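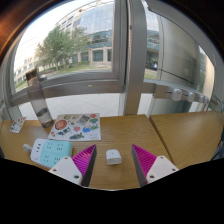
Feb 18, 2024. Adhesive open time, Vikow trial boards

Follow-up to the October series. Question is still whether the slow-set glue from Swai can replace our usual PVA on the long edge joints, where we keep running out of open time before the last clamp is on.

Stock: hard maple offcuts, planed the same morning, moisture 8 percent by pin meter at both ends. Each joint glued on the long edge, no biscuits. Shop at 18 C, humidity not logged (hygrometer battery dead, replacement is on Atieno's list).

Spread by brush on one face only. Musyoka spread, I timed. The board was left open, then closed by hand and put under bar clamps for 151 minutes. Same clamp spacing throughout. Squeeze-out scraped at the rubber stage.

Open times tried: 5, 10, 15 and 20 minutes, both glues.

PVA
5 min: normal. Broke in the wood.
10 min: skin visible at the edges of the spread before closing. Broke mostly in the wood, some glue line showing at one end.
15 min: skinned over, little squeeze-out. Broke along the glue line.
20 min: did not bother to clamp. Film was dull all over.

Slow-set
5 min: closed pieces slid under clamp pressure, had to be knocked back flush twice. Broke in the wood.
10 min: less sliding. Broke in the wood.
15 min: good squeeze-out along the full length. Broke in the wood.
20 min: starting to drag under the brush when touched up. Broke in the wood except for a patch near the middle, roughly 60 mm long, where the film looks starved. Could be thin spread there. Repeat before drawing anything from it.

Break test was the usual one: joint held in the vise at the line, mallet from the side. It says where the joint fails and nothing about load. Marianna wants numbers, and the Kusport press is free next month, so I have set aside 2 unbroken joints of each glue, both at 10 min. Labeled on the end grain in pencil, top shelf, left of the finish cans.

Creep is the open question. The slow-set film is softer under a fingernail than the PVA one after the same clamp time. Gaetano had trouble with a similar glue on the Illel countertops, where the joints telegraphed as a ridge after one heating season. Need a sample left under steady side load. Hang it off the rack by the boiler if there is space.

Cost per joint not worked out. The tub weighed 81 g less at the end, but that includes what stayed in the brush.

To do
Repeat slow-set at 20 min, heavier spread, weigh the brush before and after.
Slow-set at 25 min.
Creep sample, one of each glue.
Ask Adhiambo for the shelf life once the tub has been opened; the label has smeared.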